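# About Us

Utemeo Basketball started out as ten players who had the Buenaventura gym on weeknights and couldn't agree on who was bringing the ball. We've grown a good bit since then, and these days we run youth teams, an adult league, and a summer camp that keeps filling up faster than we expect (please do sign up early!).

Our players come from all over Buenaventura and from Padar across the river, and they're every kind of player you can think of. Some have been dribbling since they could walk. Others came to us at 34 or older, having never played a real game, and wanted to learn what a pick and roll was. We love both, and we put just as much care into the beginner nights as we do into the travel squads.
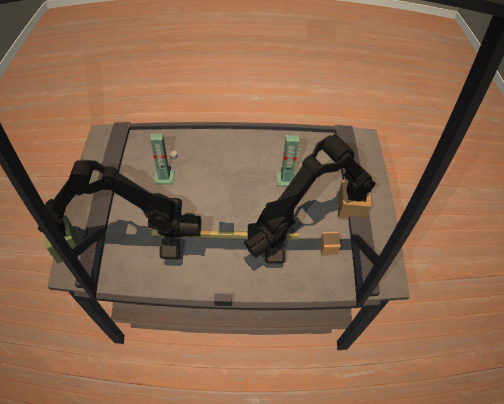
Our youth teams practice twice a week, and no roster goes past ten kids, so that everyone gets real minutes on the floor -- even in close games, even in the playoffs. We know that costs us a win now and then. Parents ask us about it every season, and we're always glad to talk it over, usually for longer than they planned.

The big event on our calendar is the Etatard Cup, which we host every November. Teams play all weekend, the snack bar runs from breakfast on, and the final is on Sunday afternoon with the good scoreboard. Last year 973 people came through the doors, and we'd like to thank each of you for being so patient about the parking.

If you'd like to come see what we do, open gym is free for your first visit. Bring indoor shoes and a water bottle, and get there 30 minutes early if you want a tour or just a chat. We can lend you a ball -- we have plenty now.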